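March 2019 - drawer task, jaw fault

Lost most of the session to the hand-held gripper again. Task is the yellow organizer: pull a clear drawer out, push it back in. The jaw reading froze at 316 while the fingers were still moving, and the log kept writing that value as if nothing was wrong. No warning on the screen. I only caught it on playback.
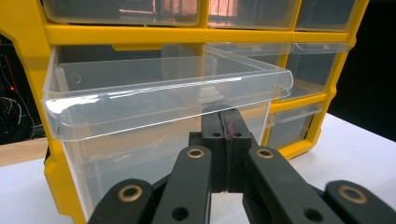

Swapped the cable first, no change. Restarted the Kadstead logger, good for 91 pulls, then frozen again at 530. So it's not one position that does it. My guess is the encoder connector works loose when the fingers press on a drawer lip, but I haven't caught it in the act.

Marked all 400 episodes from the batch as suspect until the jaw trace is checked. Shu-fen has the list. Please don't train on any of it.

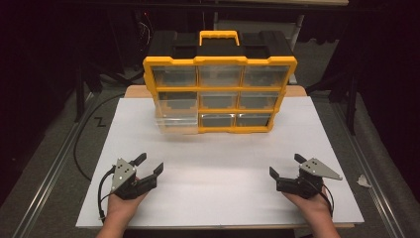

Chak-lun thinks the connector is a side issue and the logger should stop recording when a value hasn't changed for two seconds with the motion sensor active. He saw the same freeze in August and put it down to a bad cable.

Fair. I'll add the stop - then open up the connector housing.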